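From: Sunita Pathak
To: Gumthorpe Building Users list
Date: 16 January 2023
Subject: Re: Ceiling lights and glass partition, Room 713

Dear colleagues,

Thank you to those who responded to the notice concerning Room 713. One message raised several matters of general interest, and I have quoted it with the sender's permission so that the replies are available to all users of the floor.

> We have been using 713 since August and are happy with it on the whole. There are a few questions we would like settled before the new bookings open.
>
> First, are the fluorescent panels to be replaced this year? We were told they would be, then told they would not.
>
> Second, several of us would prefer the glass partition to be frosted for its full height. People in the enclosed room find the clear panels distracting when the main room is in use.
>
> Third, who is responsible for the notices taped to the glass? Old tape has left marks in the past and the cleaners do not consider it their job.

I shall take these in order.

The ceiling panels in 713 are not in the current replacement program. Maurya, the lighting contractor, has been engaged for the corridor and the two stairwells only, under work order 2309. Rooms will be considered once that work has been accepted. In the meantime, a flickering or failed tube should be reported to the building office in the usual way, with the room number and the position of the panel relative to the door. Please do not ask Maurya staff working in the corridor to attend to it — they are not authorised to enter occupied rooms.

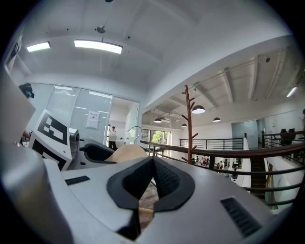 *Room 713: ceiling lights, with the glass partition at the back and a notice on the glass.*

With regard to the partition, the present mixture of frosted and clear panels will remain. Any user group wishing to propose additional film may do so in writing, stating which panels are meant and who would bear the cost. Altotetti has quoted for similar work on another floor and its lead time was three weeks from approval. Film must not be applied to the glass by users themselves, and nothing is to be fixed to the aluminium frames.

Notices on glass are the responsibility of the group that puts them up. The following applies to all rooms on the floor:

- Paper notices may be taped to the inside face of the glass only.
- Each notice should carry a contact name and a date for removal.
- Low-tack tape is available from the office on request.
- Residue is to be cleaned off by the same group when the notice comes down.

Notices without a contact name will be removed at the end of the month. If yours is still needed, please add the details by hand. There is no need to reprint it.

One further item. The ceiling fixtures will be inspected by Terness when the corridor work is finished. Users will receive two days' notice by this list. Access to the ceiling will be needed throughout each room, so tall items should be moved clear of the walls beforehand where practicable.

Corrections to the above may be sent to me directly. Requests for film should go to the building office and not to the list.

Yours sincerely,

Sunita Pathak
Building Services, Gumthorpe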